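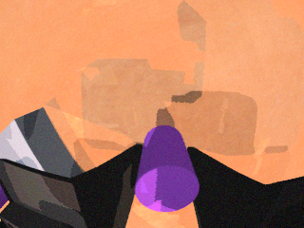

I got to the Nuvolora open day 10 minutes late, parked badly and walked straight into a queue for the simulator. Fair enough – it was the thing everyone had come for. Nuvolora trains its robot arms on a computer first, and on open days they let the rest of us have a go.

The program is called Kusesach. You sit at a desk with a little hand controller and steer a virtual gripper over an orange surface, trying to line its two black fingers up with a purple tapered cylinder. Sounds easy! My first try sailed right past it. My second knocked it sideways, and the kid behind me sighed so loudly I nearly gave up my seat.

What got me was how fussy the shadows are. They fall all over the orange in odd angles and curves, and I kept steering by them when I should've been watching the fingertips. The engineer at my elbow (very patient, terrible coffee) told me the software had logged 2,818 practice grabs that week alone. I managed 10 and my wrist was sore.

After lunch we were herded through to the Ruggiero room, where a real arm was sorting plastic parts into trays. It's slower than I'd imagined, and a lot quieter. I stood there far longer than I meant to, then went back and joined the simulator queue again.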